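Ticket: right hand drops the cloth during fold routine
Cell: glass table demo cell, Zudusano
Opened by: Marius Pascu
Status: open, waiting on parts

Okay, starting this one fresh since the old ticket turned into three different problems and I can't find anything in it anymore. This is only about the two-handed cloth routine. Tray pickup is fine, please don't reopen that here!

What happens: the robot (we call it Ilar, same as on the network) picks the tan cloth up off the glass, passes one side over to the other hand, and somewhere between the handover and the fold it lets go. Sometimes it's a clean drop, sometimes one corner slides out and the fold goes on with the cloth hanging off to one side. I ran 200 cycles with the old finger settings and got 23 drops. Before November I'd have called three or four a bad day.

Things I checked first, in the order I did them:

Restarted the hand controllers. No change.

Swapped the cloth for a new one from the drawer. Fewer drops for the first dozen cycles and then right back to where we were, so I went back to the usual cloth to keep the numbers comparable.

Cleaned the glass (Ghiță's idea, he thought the cloth was sticking on pickup and starting off crooked). The pickup did get a bit nicer. The drops didn't care.

Checked the arm cables for anything pulling at full reach. I moved one clip on the left side that I didn't like the look of, but I don't think it was ever the cause.

Then I turned the speed down to half and just watched the cloth part over and over, with the head view and the wrist view open on my laptop.

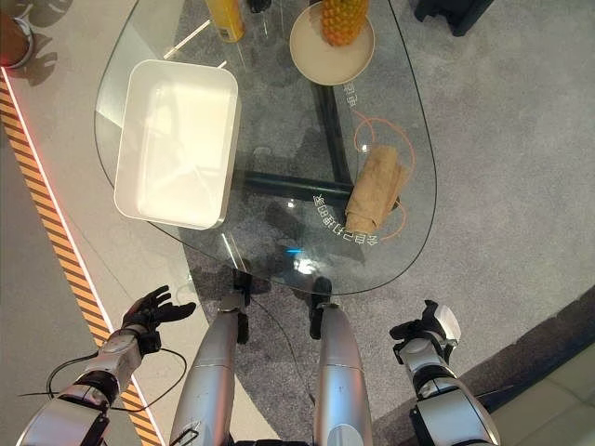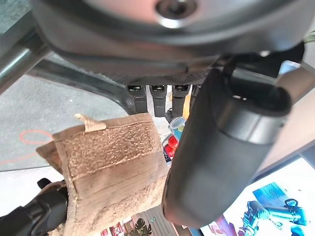 My best guess is that the grip force target on the right hand is being reached too early. The thick, fuzzy bits of the cloth squash down under the fingers, the controller sees the number it wants and stops closing, and then the fabric settles and there's nothing much holding it. On a hard object you'd never notice. It explains why the tray is happy and the cloth isn't, and why the new cloth made a difference for a little while (it was stiffer out of the packet).

So I did two things. I added a second squeeze after a short wait — the fingers close, hold still, then close again to the same target. And I re-zeroed the force reading on the right hand with nothing in it, because the resting value had crept up to 83 counts and it should be sitting pretty close to zero. I've no idea how long it had been like that. The left hand was fine, I left it alone.

Ran another 200 cycles with both changes. Seven drops! Not fixed, but I'll take it. All seven were at the handover and none during the fold, which makes me think what's left is timing and has nothing to do with force.

Update, Feb 22, 2024

Dida looked at the logs with me and noticed that the giving hand opens on a timer and doesn't wait for the receiving hand to say it's done. That was okay when the squeeze was one step. Now that I've made it two steps, the first hand can let go while the second one is still in its pause. So at least some of those seven are my own doing, sorry.

She's changing the handover to wait for a "grip done" signal. Until that's in I've just made the timer longer, which is ugly and makes the whole thing slower, so please don't copy those settings over to the other cell.

Still to do:

Fit new fingertip pads on the right hand. The old ones feel slick next to the left hand's. Ordered, no date yet.

Re-zero both hands at startup, in the script, so it doesn't depend on one of us remembering.

Run the full set again once Dida's change is in. Same cloth, same speed, please, or we can't compare.

Ghiță, if you're on the cell before me, could you write down the resting value on the right hand before you start anything? I want to know if it creeps overnight or only while it's working. Just put it in a comment on this ticket and I'll add it to the sheet.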